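**PRESS RELEASE**
2020-12-12
For immediate use

# Ellow adds pale terrazzo-style worktop to Kalville kitchen range

Ellow has added a pale terrazzo-style surface to its Kalville range of kitchen worktops. The finish can be ordered now for straight runs, corner runs and islands, and will be supplied cut to size from the Driltgate works. Deliveries start in April.

Kalville has until now been sold in plain colours only. The new finish is offered in one base colour and one chip mix. It uses the same slab sizes, edge details and fixing method as the rest of the range, so existing cabinet drawings don't need to be changed. Fitters who already hold the Kalville fitting guide can carry on using it, with the exception of the section on joints, which has been rewritten.

Slabs are made in two thicknesses, 20 mm and 30 mm. The thinner slab is intended for full-depth cabinets with a continuous top rail. The thicker slab should be used over dishwashers, over open shelving and wherever the worktop spans a gap between units. Overhangs at a breakfast bar must be supported as shown in the guide. Upstands and splashbacks are cut from the 20 mm slab.

Cut-outs for sinks, hobs and taps are made at the works from a template or a dimensioned drawing. Cutting on site is limited to tap holes and small trims at the wall. Inside corners of all cut-outs have a radius, and square inside corners will not be accepted on an order.

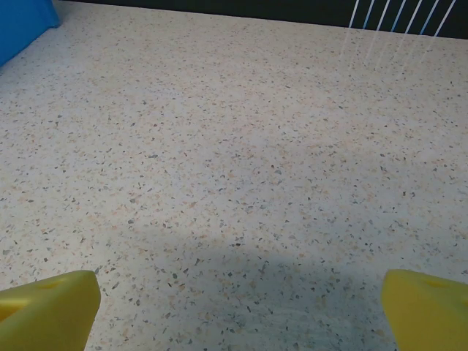 Joint position matters more with a patterned surface than with a plain one. Ellow asks designers to mark preferred joint lines on the order drawing and to keep them clear of sink and hob cut-outs. The chips are small, only a few millimetres across, and are spread fairly evenly over an off-white to very light grey base, with charcoal, mid-grey and blue-grey pieces among pale peach or tan ones. As there is no repeat to line up, slabs may be turned end for end to reduce waste. Slabs for one kitchen should still be ordered together, and the batch number on the underside of each piece should be checked before fitting.

The joint filler supplied with the finish is matched to the base colour. It is packed in 2 parts and mixed on site. Filler left over from plain Kalville colours should not be used, even where the shade looks close.

The surface is supplied with a low-sheen finish and is sealed before it leaves the works. Daily cleaning is with warm water, a soft cloth and a mild washing-up liquid. Limescale cleaners, bleach and scouring pads should be kept off it. Hot pans must be placed on a stand. Cut marks can be reduced by a fitter but not always removed, and a chopping board should be used at all times.

The finish was developed with the design office Mühlbauer, which also drew the new edge profile. There are 4 edge profiles in total: square, pencil round, bevelled and the new shallow curve. The shallow curve is available on the thicker slab only.

Prices start at £1,484 for a straight run with one sink cut-out and a square edge, including delivery to mainland addresses. Fitting is quoted separately after a site visit. Orders that include an island are priced from the drawing.

Samples can be requested by kitchen studios and joinery firms through their usual Ellow account. Each sample pack holds a piece of the surface, a strip showing the filled joint and a card with the care instructions. Because the chips fall differently in every slab, a sample shows the general mix and should not be taken as an exact match for the worktop delivered.

**Notes to editors**

Ellow makes worktops, upstands and splashbacks for domestic kitchens. Kalville is its solid-colour and patterned worktop range, cut and finished at Driltgate. The revised fitting guide is available from the Ellow press office on request.

ENDS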